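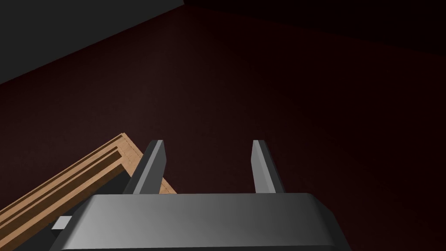 9/4/19
ok thread on the minelayer Zúñiga bc I keep getting asked. Small ship, odd ship, hardly anything written on her in English. Start with paint, everyone fights about paint. Bottom colour was a very dark reddish brown, think the surface behind the grey gripper in the pic, and NOT the bright brick red on every model kit box. Topsides mid-grey, darker toward the stern. Repainted at least twice.

2/ Built at the Kavier yard. Slipway was meant for coastal freighters so the hull is basicaly a freighter hull with the holds turned into mine decks. You can tell from the sheer line. Very un-warship.

3/ Displacement 3,000 tons on the yard drawings. Navy lists give other numbers, I'd go with the yard. Lists were copied from older lists for years.

4/ Mines: 287 as designed. Two decks of rails, four tracks aft, doors in the stern. Never sailed with the full load as far as I can find, the upper deck rails made her roll horribly and the second captain had half of them ripped out.

5/ The roll thing is all through the logs btw. "Heavy motion" "heavy motion" "crockery lost". Poor cooks.

6/ Speed. Kit instructions say 30 knots. lol. No. 30 was the number of crew berths in the forward mess, somebody misread a table and it has been in print ever since. Trials report has her struggling to make 17.

7/ Someone asked about guns. Four singles, open shields, centreline. The aft one couldn't be trained properly when mines were on deck. Light AA added later, positions differ in every drawing I've got.

8/ Sister ship question: no sister. Sandbridge gets called a sister in a couple of older books but she was a converted ferry, different yard, different engines, just did the same job out of the same harbour. Painted the same too, so in bad photos, sure, I get it.

9/ Best way to tell them apart: funnel. Zúñiga's is raked and sits well aft. Sandbridge has the tall straight one amidships. Also the ferry windows, plated over but you can still see the outlines.

10/ Career was mostly laying and then re-laying the Trulteo barrage. Dull, cold, at night. One December trip took eleven hours for a line that should of taken three, fog the whole way, and the escort went home without them.

11/ Biggest single lay I can document is 673 mines over three nights, shared with Sandbridge. Log gives the joint total only so don't ask me for the split

12/ End: laid up, stripped, hulked as a store ship at Trulteo, then scrapped. Never sunk, whatever the wreck sites say. The wreck out there is a collier.

13/ Still after: anything showing the stern doors open, any drawing dated after the upper rails came out, and a decent colour reference for the decks. Will pay for scans. DMs open

14/ oh and the ñ. She's Zúñiga, accent on the u as well. Half the indexes file her under Zuniga with a C hull number that isn't hers, so try both spellings when you're searching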